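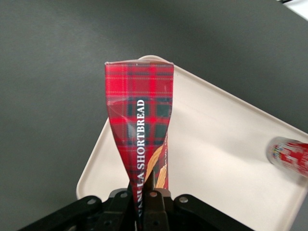 *2 min read*

## 4. Setting up the Ninix parcel scale

This section covers placing the scale, setting it to zero and weighing your first item. Connecting the label printer is covered in section 5.

### 4.1 Placing the scale

1. Lift the scale out of its carton by the base. Do not lift it by the weighing plate.
2. Remove the transit screw from the underside and keep it. You will need it if the scale is ever sent back to Bremine for repair.
3. Stand the scale on a firm, level surface, away from fans, heaters and open windows.
4. Turn the four feet until the bubble sits inside the ring.
5. Plug in the adaptor and leave the scale switched on while you read section 4.2.

**Caution:** Do not switch the scale on with the transit screw fitted. This can damage the load cell.

### 4.2 Setting to zero

1. Clear the weighing plate.
2. Press ZERO and wait for the display to settle.
3. Place the 1000 g check weight in the middle of the plate.
4. If the display shows anything other than 1000, hold CAL until the display flashes, then take the weight off.
5. Repeat steps 1 to 3.

If error 209 appears, something is touching the plate. Check that the cable isn't trapped under it — this is easy to miss when the scale is pushed up against a wall.

### 4.3 Weighing single items

Boxes with a flat base can stand on the bare plate. Gift boxes and others with a film wrap may slide if the plate is dusty, so wipe it first with a dry cloth.

Small or rounded items can roll. Use the shallow tray supplied with the Peng model, or any light dish.

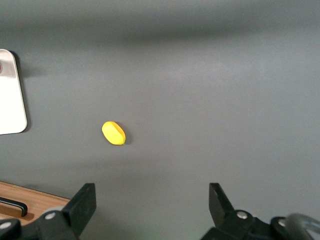 *Fig. 2: Small yellow item on a grey tabletop.*

1. Put the empty tray on the plate.
2. Press TARE. The display returns to zero.
3. Place the item in the tray and let go of it.
4. Read the weight when the steady mark appears.

**Note:** The tare value is lost when the scale is switched off. To store it, hold TARE until you hear two beeps.

### 4.4 Saving a weight

Press SAVE to add the reading to the list. The list holds 357 entries, and older ones are overwritten when it is full. If you use the Ilta stock program, export the list before then (see section 6).

Clean the plate with a damp cloth and mild soap. Do not use solvents, and do not spray liquid onto the display.

*Revised 2019-08-07*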